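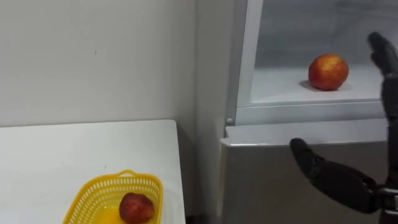 Apples go soft on the counter within a week at my place, so they go straight in the fridge, a reader wrote when the first version of this page went up. Several others wrote in to say the same, and one asked whether they should be washed first. Leave them dry until you eat them.

Apples in the kitchen at Randham

This gallery covers fruit storage in the small kitchen at Randham. The page on bread and dry goods is separate. We buy apples by the bag from the market in Drurham, usually in October, and they have to last until the next trip. Most go in the refrigerator. A few stay out on the table for eating that day.

The kitchen is narrow and the table stands next to the refrigerator, so unloading a bag takes very little walking. We sort on the table. Anything with a bruise or a broken skin goes to the cooking pile. Sound fruit gets put away.

Handling

Pick apples up one at a time and set them down again. Dropping them even a couple of inches leaves a brown spot under the skin that shows up days later. Red and yellow kinds with a streaky skin hide bruises well, so turn each one over under a good light before it goes away.
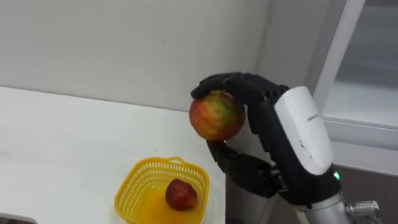

Containers

A basket with open sides works better than a bowl, as air gets to the fruit from all around. Line it with a paper towel if the floor is solid. We have tried 3 kinds of container so far. The wire one from Zorkska marked the fruit, and the lidded box held too much moisture. Plastic with slots is the one we kept, and it can be rinsed in the sink.

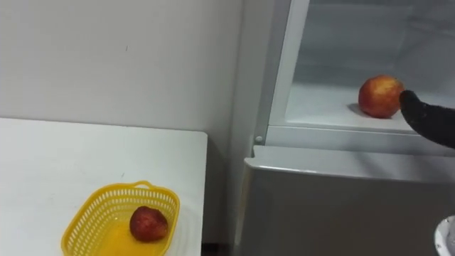 Eating apples for the day are kept apart from the stored ones, and we put out no more than people will finish. At the moment the limit is 2 per person. The yellow basket on the table is for these, and a dark red apple like the one in it is usually the first to get eaten. Whatever is left in the evening goes back in the cold.

Stored apples keep for around 6 weeks with us. Check them every 7 days and take out any that have gone soft. Keep them away from lettuce and carrots.

Next page: onions and potatoes.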